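Chapter 4
Wood as a material

By the end of this chapter you should be able to:
explain where the grain in a piece of wood comes from
tell a hardwood from a softwood
describe how wood takes up and gives off moisture
choose a suitable timber for a simple household item

4.1 What wood is made of

Wood is built from long, narrow cells packed side by side. Most of them run up and down the trunk, in the same direction as the tree grows. When the tree is alive, many of these cells carry water from the roots to the leaves. Once the tree has been felled and the timber dried, the cells are mostly hollow, and their walls give the wood its strength.

A new layer of cells is added under the bark each year. Cells made in spring tend to be wide with thin walls. Cells made later in the season are narrower and have thicker walls, so they look darker. One light band and one dark band together make a growth ring.

The words hardwood and softwood refer to the type of tree and can mislead. Hardwoods come from broad-leaved trees such as oak, beech and olive. Softwoods come mainly from conifers such as pine and spruce. Balsa is a hardwood, although it can be dented with a thumbnail.

4.2 Wood and moisture

Wood takes up moisture from damp air and gives it off in dry air. It swells and shrinks as it does so, mostly across the grain and very little along it. This is why a door may stick in winter and why a wide board may cup. In Activity 4A you will weigh a block of pine 40 mm wide before and after 3 days in a damp box, and record the change in your notebook.

Key words: grain, growth ring, hardwood, softwood, seasoning
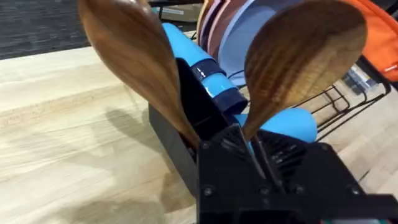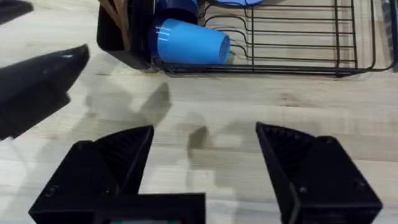 4.3 Grain and how to read it

Grain is the direction in which most of the wood cells lie. It matters to anyone who cuts, bends or joins timber, as wood splits easily along the grain and resists breaking across it. The pattern on the surface depends on how the piece was cut from the log. A board sawn through the middle shows fairly straight lines, while one sawn nearer the outside shows arches and loops. On the wooden spoon with the rich brown grain, darker streaks run lengthwise along the bowl. If the grain ran across a spoon, the narrow handle would be likely to snap in use. Look for the same thing in a ruler, a broom handle or a chair leg before you start Activity 4B.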